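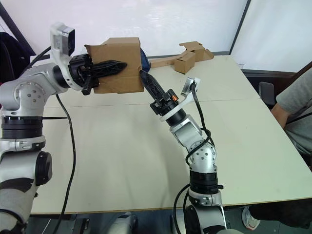 Bureck, im März — Der Wertstoffhof an der Mühlgasse nimmt Kartonagen ab sofort nur noch gefaltet an. Ganze Kisten haben den Presscontainer zuletzt so schnell gefüllt, dass er zweimal pro Woche abgefahren werden musste. Jede Leerung kostet die Gemeinde 170 Euro.

Klebeband darf am Karton bleiben, Styropor und Folie müssen heraus. Pizzaschachteln gehören weiterhin in den Restmüll. Gewerbebetriebe geben höchstens 30 Kartons am Tag ab — größere Mengen bitte vorher im Gemeindebüro anmelden.

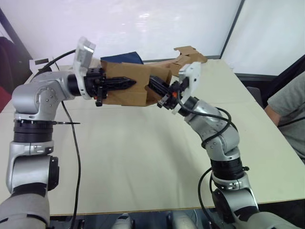
Usha Bangera wünscht sich dazu längere Öffnungszeiten, denn wer bis 17 Uhr arbeite, stehe meist vor dem geschlossenen Tor. Der Gemeinderat will darüber vor dem Sommer beraten. Bis dahin bleibt das Tor werktags von 14 bis 17 Uhr offen, die Zufahrt erfolgt über den Feldweg hinter der Schule. 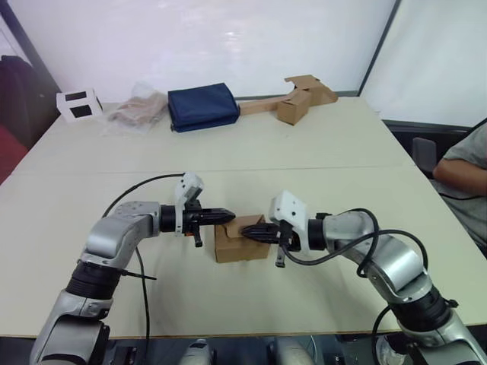 Grünschnitt

Die Annahme beginnt wieder nach Ostern. Äste bitte auf Armlänge kürzen und ohne Draht bündeln. Wurzelstöcke nimmt der Hof nicht an.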